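# Where does the water go when you flush?

Whoosh! You press the handle, the water swirls round and it's gone. But gone where? It has a surprisingly long journey ahead, so let's follow it.

## First stop: the bend

Behind every toilet bowl is a pipe shaped a bit like a letter S lying on its side. There is always some water sitting in it, and that little pool is brilliant! It blocks the smelly air in the drains from coming back up into your house. Your sink has a bend too. Have a look underneath (ask a grown-up before you move anything).

When you flush, lots of water rushes into the bowl at once. It fills the bend right to the top and pulls everything along behind it – a trick called a siphon.

Bathrooms come in all sorts of shapes, and every one with a toilet or a sink needs drains.

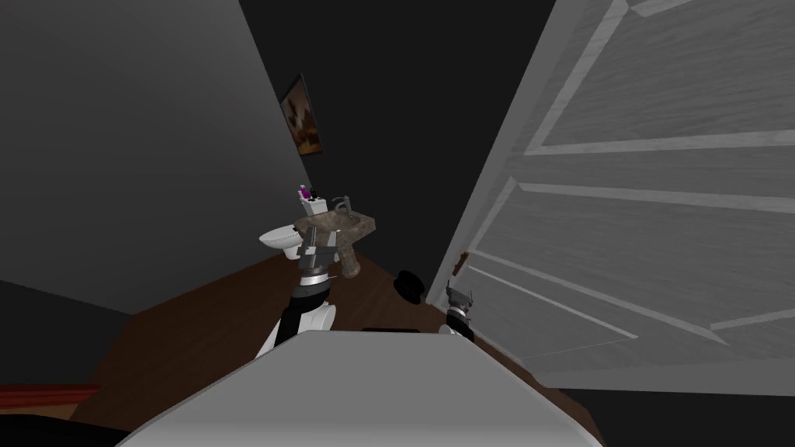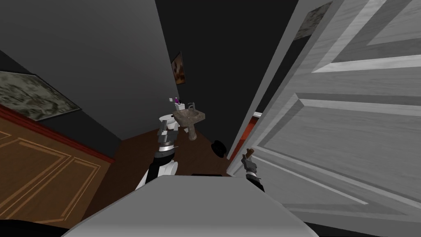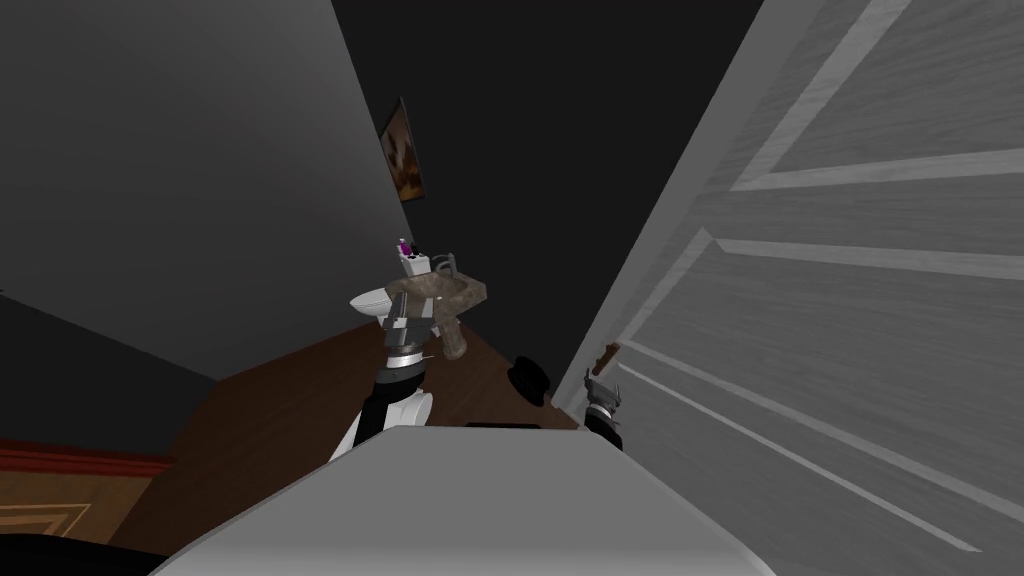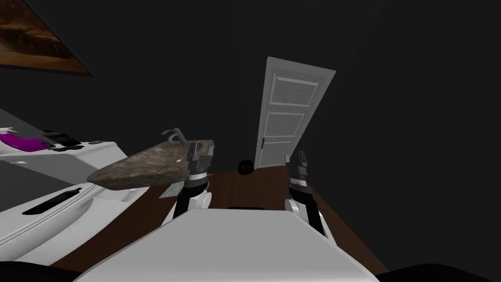
## Second stop: under the street

Now the water is in a pipe below the ground. Your pipe joins next door's pipe, and those join a bigger one called a sewer. Sewers slope gently downhill, so most of the time gravity does all the work. In very flat towns, pumps give the water a lift.

In Butville, where I grew up, the longest sewer is 2785 metres from end to end, and in the middle it's wide enough for a grown-up to walk through. My neighbour Darmawan Latuheru used to inspect it. He wore boots up to his waist and once found 9 tennis balls in a single morning!

## Third stop: the cleaning works

First, the water goes through big metal screens that catch wipes, rags and other things that should have gone in the bin. Next it rests in huge tanks, where the heavy muck sinks to the bottom.

Then come the real heroes – bacteria! Billions of these tiny living things gobble up the dirt that's left. Air is bubbled through the water to keep them happy and hungry.

After one last clean, the water flows out into a river or the sea.

## Try it yourself

Put one sheet of toilet paper in a jar of water and a piece of kitchen roll in another. Screw the lids on and shake both for 60 seconds. Which one falls apart first?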